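3.2 Simulated task environment

The student teams in the Botholm unit did not have equal access to hardware. The teaching laboratory held one physical arm, shared between all groups, and bookings filled quickly once the April assessment period began. For this reason the first two project milestones were carried out entirely in simulation, using the Cunano environment built by an earlier cohort and maintained since as part of the coursework. Each team worked from the same base scene, a tabletop with a single arm, and was required to write a controller that moved a named food item from one support surface to another.

Scenes were generated from a template. The template fixes the table and the arm base, and draws the remaining contents from a library of household objects and produce. Two flat supports are placed within reach, and one item of produce is assigned to each. Other objects may be added near the far side of the table as distractors. Figure 1 gives one layout as rendered from the camera supplied to the students, with a red bell pepper on a patterned oval placemat and a green pear on a plain rectangular tray.

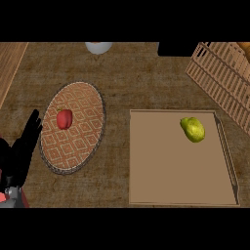 Figure 1. Rendered tabletop layout with two supports, two items of produce and background distractors.

Teams received the rendered colour view and the joint state of the arm. Object poses were available during development but were withheld at assessment, so that any controller relying on them had to be paired with a working pose estimator. Instructions took the form of a short sentence naming the item and its destination. Sentences were written by the teaching staff and checked against the scene template so that each had only one valid reading.

Every team was allotted 100 practice layouts and assessed on 12 held-out layouts. A trial was scored as successful if the named item was released on the correct support and remained there until the 90-second limit expired. Trials in which the arm displaced the other item from its support were scored as failures, whether or not the named item was placed correctly. No partial marks were given for a grasp without a placement. This rule was unpopular with students, but it made scoring automatic and removed a source of disagreement between markers.

Two design choices limit what can be drawn from the results. First, the contact model in Cunano treats produce as rigid, and grasps that would bruise or roll a real item may be accepted. Second, lighting is held constant across layouts, which favours teams that segmented objects by colour thresholds. The Briggs module, introduced late in the unit, adds randomised lighting and surface friction, but its use was optional and it was excluded from the assessed layouts. Section 4 reports the scores under the fixed conditions only.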